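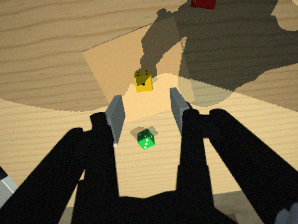

One respondent in Zakstead remarked that she had stopped asking what size a coat was and asked only whether the sleeves could be let down. Similar remarks came up often enough in the interviews that alteration, which we had first treated as a side question, was given its own part of the analysis.

*Figure 5. Computer-rendered view of a wooden tabletop with a green die, a yellow die and a red block.*

### 4.2 Alteration and the choice to buy

The survey was answered by 329 customers of five clothing shops, three in Zakstead and two in Tuklow. All five shops sell tailored outerwear, and all offer some form of alteration, although the terms differ. The Velitton shops include a first hem or sleeve adjustment in the price of the garment. The Ní Chonaill shop charges for each change and sends the work out to a separate workroom. The remaining shops quote a price at the fitting and do the work on the premises.

Customers were asked to recall the last item of outerwear they had bought and to say whether they would have bought it without the chance to have it altered. A total of 46 percent said they would not. The share was higher among those who described themselves as shorter or taller than the sizes the shop usually carried, and it was lower among those buying for another person. Age made little difference once these two groups were taken into account.

The terms of service mattered less than we expected. Customers of shops that charged for alteration did not report a weaker wish to buy, provided the price was given before payment for the garment. Where the price came afterward, several respondents said they had taken the coat home as it was and worn it less than they intended. One wrote that the wait bothered her more than the cost, and that a coat bought in February should be ready while it is still cold.

Waiting time was therefore examined separately. Shops doing their own work returned most garments within six days. Work that was sent out took longer, and the return date was also harder to predict. Staff at these shops tended to give customers a later date than they had been given by the workroom, a practice which customers noticed and generally accepted.

Two limits should be kept in mind. The survey reached only people who had completed a purchase, so those who left a shop because a garment could not be altered are missing from the count. In addition, the answers rest on memory, and customers who were pleased with the final fit may give the alteration more weight than it had on the day. The fitting room records discussed in Section 4.3 address the second of these points in part.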